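Minutes — disassembly cell working group (rules for robot work on old PCs)
Saturday, April 15, 2023, Pommont unit, upstairs room

Present: Ivone Miranda (chair), Rizwan Ghauri, Adeel Shaikh, Shiuli Mondal (notes)
Apologies: Ximena Bustos, sent comments by email

**1. Last minutes**
Agreed. One fix: Rana is the name of the sorting line, not the cell. Sorry, my mistake.

**2. Isolation before the arm moves**
Draft says "unplugged". RG wants it tighter: mains lead off, stood for 2 minutes, then case on the table. AS thinks that is overkill with no lead in it. IM — keep it, costs us nothing.
Power supplies never opened in the cell, by arm or by hand. Goes in as rule 1.
Agreed.

**3. Case position and cables**
Long one. Current wording "case positioned suitably" means nothing, all agreed. New wording:

- case on its side, open side up, side panel off and put away from the table
- fixture plate to the left of the case, never in front
- loose cables checked by eye before every pick, drive cables first
- if the grip closes on a cable: stop, open by hand control, do not pull back

AS asked who does the check on a long run. Operator on shift, no swapping mid case.

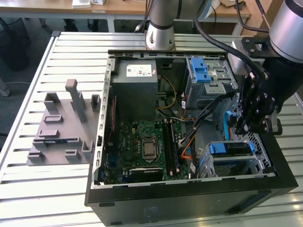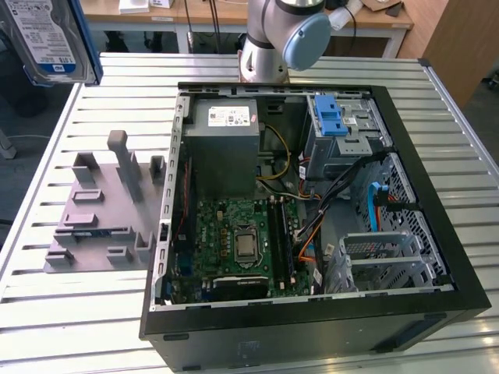 Close in, at the gripper:

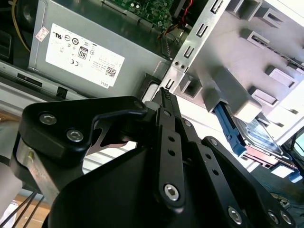
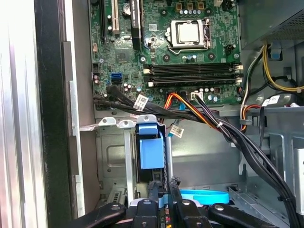
XB's email: wants the wrist view kept on screen whenever the gripper is inside a chassis, and wants it written as "must". RG prefers "should", says the operator ends up staring at one screen and forgets the table. Went round twice. Settled on "must be on screen, operator looks at both". SM to find nicer words.

**4. Speed**
Proposed limits, mm per second:

| Where | Limit |
|---|---|
| Clear of the case | 600 |
| Inside the case | 110 |

RG had 700 for the first row, dropped after the talk with Bratum about stopping distance. Bratum's risk sheet is still in draft so both figures are provisonal. No one changes them at the pendant without IM signing the sheet.

**5. Drives**
Data rules come from Sillent, not us. Our part is only handling:
- grip on the carrier or the body edges, not on the connector end
- no carrying over the operator's side of the table
- a dropped drive is logged and put aside, doesn't go back in the run

AS: what about a drive that sticks in the bay? One retry, then by hand with the arm parked and stop pressed. Agreed. XB's note says the same more or less.

**6. People near the table**
Chairs stay behind the back desk line while the arm is live. Tape on the floor, AS to do. Visitors outside the tape, no exceptions incl. management.
IM asked if one stop button is enough. RG — no, second one wanted on the desk side. Cost to be looked at.

**7. Actions**
- SM: tidy wording of items 2 and 3, send round
- AS: floor tape, and printed rules by the door
- RG: chase Bratum for the sheet, price for second stop
- IM: ask Sillent if thier drive log can be shared
- XB: read the lot and shout if anything's wrong

**8. AOB**
Training record is out of date, RG's entry missing. Shiuli to fix.
Full review of the rules in July, once the speed figures are firm.

Closed a bit late. Next date by email.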